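Kitchen robot trials paused in Prerkbridge after gripper fails to open

A robotics company in Prerkbridge has paused part of its kitchen trials after one of its arms did not let go of an object when the stop command was given. No person was hurt, the company said.

The fault happened in April at the test kitchen of Cullico, which develops software for robot arms working in ordinary homes. According to a short report sent to customers, the arm was lowering a soft object toward a plate when the operator pressed stop. The arm stopped moving at once, but the gripper stayed closed for 96 seconds and had to be released by hand.

"The motion stop worked as it should. The release did not, and this we cannot accept in a room where people cook," said Nadja Reisinger, who leads the trials.

The company checked its records and found the same delay in six of the last 100 sessions. In the earlier cases it was shorter, and the operators took it for a slow network.

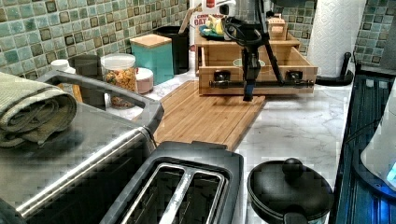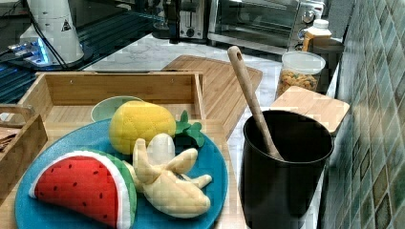
Can the arm still be used while the fault is open?
Only at reduced speed, and only with soft or light objects. Glass, knives and anything hot are excluded until the new control software has been tested.

Cullico believes that the cause is a message queue in the gripper controller, which was supplied by the firm Imhof. When the queue is full, the command to open must wait behind older commands. Imhof has confirmed that it is studying the records, but it did not want to comment on the cause.

Liesl Ortner, a safety engineer who advises the test site in Skovwood, said that the operators should have reported the first delays. She has asked for a separate release button, wired directly to the gripper - a change that Cullico says it can make in 30 days.

The trials in Skovwood use an older controller and are continuing.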